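Handville Home & Workshop Forum
Board: Walls, Tables & Floors
Topic: Fern and rose tabletop covering -- clean it, seal it or strip it?

fernbench
Tuesday, May 26, 2020

Hi all, long-time reader, second time posting. I have a tabletop covered in a botanical print and I can't decide what to do with it. It's white with ferns and leafy sprigs in gray, like pen drawings, and then pale orange roses and little orange fruits sprinkled through. I love it. It goes with the orange-brown wall so nicely that people assume I planned it (I did not, the wall came first and the print was the only roll left in the Latuheru sale bin that wasn't nautical).

The trouble is the white is getting scuffed. Nothing terrible, no tears, but when the light comes in low it looks tired. I've had the covering on for 2 years and I'd like to get 3 more out of it. Choices as I see them: scrub it, put a clear coat over it, or peel the lot and start over. My brother-in-law Ridwan says peel. Ridwan says peel about everything.
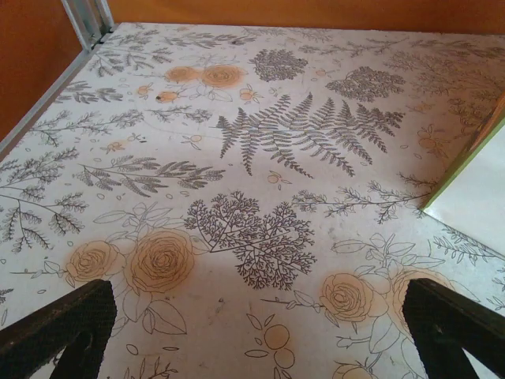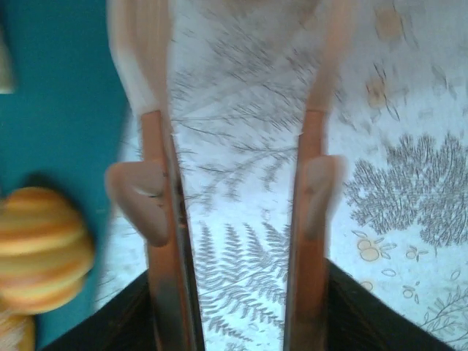
I should say I've already tried plain dish soap on a soft cloth, and it took off the greasy feel but did nothing for the scuffs. I have half a can of Gellora clear satin left from doing a bookcase and I'm very tempted to just roll it on this weekend. Talk me into it or out of it, please!

plankton_joe
Out of it. Clear coat on a printed covering is a gamble. I did a hall table in September and it looked gorgeous for a week, then it yellowed, and on a white background you see every bit of that. Gray ink on cream is a different table from gray ink on white. If you like how those roses sit against the white, keep the can shut.

tansyandtwine
Oh I love that print!! The big fern is so pretty, and the two roses next to each other. Please don't peel it. I had something similar on a potting bench and cleaned it with a melamine sponge, really light pressure, hardly touching it, and a lot of the marks came right off. Try a spot out by the edge first.

plankton_joe
Careful with the melamine sponge. It's a very fine abrasive. You clean off the scuff and leave a dull patch, and then you're chasing the dull patch around the table for the rest of your life.

tansyandtwine
Mine was matte to begin with so I never saw a dull patch. fernbench, is yours shiny?

fernbench
Somewhere in the middle? It was sold as "eggshell," whatever that means on a roll. I'd say it's closer to matte now than it was.

Arif Osman
I hang wallpaper for a living and do the odd piece of furniture. Couple of things.

First question is what the covering is made of. Vinyl you can wipe as often as you want. Coated paper you can wipe a little. Uncoated paper you shouldn't have had the dish soap anywhere near. Put one drop of water on it somewhere unimportant and leave it 6 minutes. If it beads, you have vinyl or a good coating. If it goes dark, stop cleaning.

Second, I don't agree with Joe that a clear coat always yellows. Oil-based does. A water-based one mostly doesn't, or not so you'd notice. Check the can. What I'd worry about more is lifting the ink, and you test that with a cotton swab on one of the little orange fruits. The orange usually runs before the gray does.

plankton_joe
Mine was water-based, for what it's worth. Could've been an old can.

Arif Osman
Could have been. Could also have been what was under it. Adhesive can bleed through a thin white paper and people blame the varnish.

mudroom_mary
Am I the only one who doesn't mind the scuffs? It's a table. Things get put on it. If you want it perfect, get a sheet of clear acrylic cut to size and set it on top. No glue, no varnish, and when it scratches you flip it over. I got mine from Jinuvwood, they cut it while I waited and rounded the corners too.

tansyandtwine
Doesn't the acrylic glare though? I'd be sad to look at that fern through a reflection.

mudroom_mary
A bit, by the window. They do a non-glare one that costs more and makes everything slightly foggy. I went with the glare.

fernbench
OK, did the drop test over lunch. It beads! Sat up like a little marble the whole time and wiped off clean. So I'm guessing vinyl or a decent coating. Swab test next, on a fruit I won't miss.

Gellora can says "oil modified" in tiny letters, which I take to mean plankton_joe wins that round. Going to try the sponge on one small corner tonight and get a price on the acrylic -- Mary, do you remember what thickness you bought?

mudroom_mary
Not offhand. I'll measure it when I get home and post it here.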